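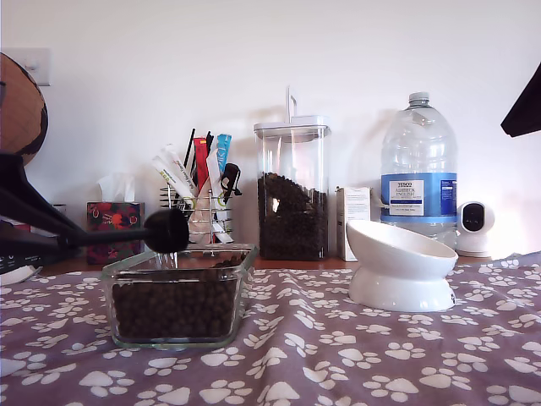 4.2 Scooping with the two controllers

I'll admit I expected this section to be short. We had the Bristareck gripper on the arm, we had a black plastic scoop with a long handle, and we had two controllers that both did fine on the block-stacking runs in Section 3. Loose dry pieces are a different story. They roll, they pile up on one side, and they push back on the scoop in ways a block never does.

So I kept the hardware fixed and swapped only the controller. Willems is the plain position controller we've been using all along. Loreck adds a compliance term at the wrist, so the arm gives a little when the scoop meets something solid (a container wall, say, or the table). I ran 325 scoops in total and switched controllers after every block of 17 tries, dropping the leftover tries at the end into whichever block was still open. The scoop was taken out and regripped between blocks. That turned out to matter a lot more than I'd planned for, and I'll get to it below.

Our starting guess was that Loreck would win near the walls and tie everywhere else. The wall part held up. With Willems, a pose error of a few millimeters was enough to press the rim into the side and turn the handle in the fingers, and once the handle had turned, every later scoop in that block came in at the wrong tilt. Loreck mostly slid along the wall and kept going. It was slower, though, and on a shallow pile it had a bad habit of riding up over the top and coming back with next to nothing.
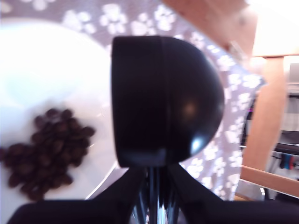
Figure 4. Approach at the plate, with the scoop tilted so its open side faces the pile.

Plates were harder than containers for both controllers, and I think Figure 4 shows why. There's no tall wall to push against, so a sideways scoop can just shove the pile along. The light was rough, too! The upper part of the plate washes out to nearly pure white, and the pose estimator had a hard time finding the rim up there. We ended up fitting the plate edge from its lower curve only and ignoring the rest -- not elegant, but it stopped the jumps. Both controllers got the same fit, so I don't believe it favors either one.

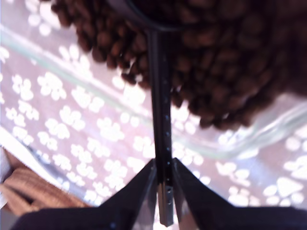
Fimerbridge Robotics Lab | Contact Manipulation Group

Now for the grip. The two fingertips pinch the handle from either side at close to the same height, and that leaves the handle free to pivot about the line between them. I logged handle angle on every control step and threw out any step where the tracker lost the handle, which left 1,429 usable steps from a window of 2,000. Under Willems the angle drifted in one direction through a block. Under Loreck it wandered back and forth and ended closer to where it began.

If you want to repeat this, regrip more often than I did. I'd also try a wider fingertip before touching any gains -- I spent most of April tuning a stiffness value that probably would've mattered less with a better pinch. We haven't tested that yet. The wider tips are being printed now, and the same blocks will be rerun with both controllers once they fit the Bristareck mounts.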